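Search this site
Enter keyword
Go

Print this article | E-mail this article

Household robots to learn cleaning work from human hands

SKAVCOMBE – A small company in Skavcombe has started to teach household work to robots by letting people do the work first, with a gripper in each hand. The company, Sodier, moved its training sessions in May to a large hall with a gray floor and glass walls, where 18 persons now take part in the program.

The method is simple to explain. A person holds two hand-held grippers, which have the same kind of fingers as the robot will have later. With these the person picks up, turns, holds and puts down things, as a robot would need to do it. The movements are recorded, and a computer program learns from them. No robot arm is needed during the session.

"Before, we used remote control, and our people became tired very fast," said Hashini Roy, who leads the training program. "With a joystick you do not feel the object. With the gripper in your hand you feel when it slides, and you correct yourself without thinking."

The present series of tasks is called Meteo inside the company. It deals with cleaning and with the care of cleaning machines: moving a hose to one side, lifting a tube from the floor, handling thin parts and sheets. Such tasks are easy for most people but difficult for machines, as a hose does not keep its shape and a thin sheet bends when it is pressed.

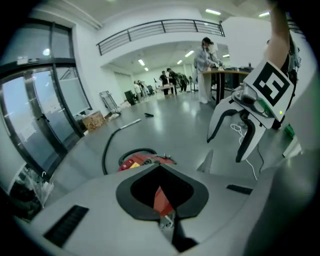
A red vacuum cleaner with its hose and tube on the floor of the Skavcombe hall. One of the grippers is at right. Photo: Sodier

Each recording in the Meteo series lasts at most 60 seconds. If the person makes a mistake, the recording is not always thrown away. Saodah Hidayat, who checks the material in the afternoon, said that a mistake which is repaired well can be worth more than a perfect one.

"If the robot sees only perfect work, it does not know what to do when the tube rolls away from it," Ms. Hidayat said. "So I keep the recording where the person goes back and takes it again. What I remove is when somebody is hurrying."

The black-and-white square markers on the grippers help the system to know where each tool is in the room and how it is turned. According to the company, two hands must be followed at the same time, and the position of one hand to the other is often more important than the position in the room. When one hand holds and the other hand pulls, a small error is enough to make the task fail.

New participants train for 4 hours before their recordings are used. Anwara Herath, who worked in a hotel laundry until last year, said that the first hour was the most difficult for her.

"I wanted to use my fingers all the time," she said. "The gripper has only two fingers and no thumb, so you must plan from which side you come. Now I do it slowly and I am quite good with the thin things. The hose I still do not like."

A thin sheet is one of the objects which the team finds most interesting. It must be held firmly enough that it does not fall, but it should not be bent too much. If it is transparent, the camera has also difficulty to find its edges.

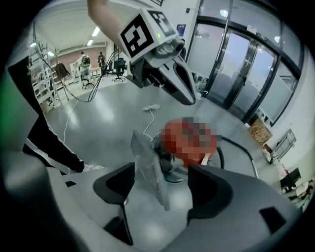
Remote control not given up

Sodier will continue to use remote control for a part of the work. When a task has been learned from the hand-held grippers, it is tried on a robot arm at the workshop of Sarkar, a partner firm that builds the arms. If the arm stops or takes the wrong way, an operator takes over from a distance and shows the correct movement. This part is then added to the training material.

Kavinda Sultana, an engineer at Sarkar, said that the two ways of teaching belong together. The hand-held tools give a large number of recordings in a short time, but a human arm can reach positions which the robot arm cannot reach.

"We had a very beautiful recording where the elbow was high above the shoulder," he said. "Our arm could not follow it at all. For such cases we need the operator."

The town's adult education center has asked if its students may visit the sessions. Sandamali Paul, who teaches the technical courses there, hopes for a first visit of 2 groups. Ms. Roy said that visitors are welcome, but they will be asked to stay behind the working area and not to step over the cables.

The Meteo series will go on until all its tasks have been tried at the Sarkar workshop. After that, the company wants to begin with kitchen work.

Print this article | E-mail this article

Contact us | Copyright, all rights reserved | Back to top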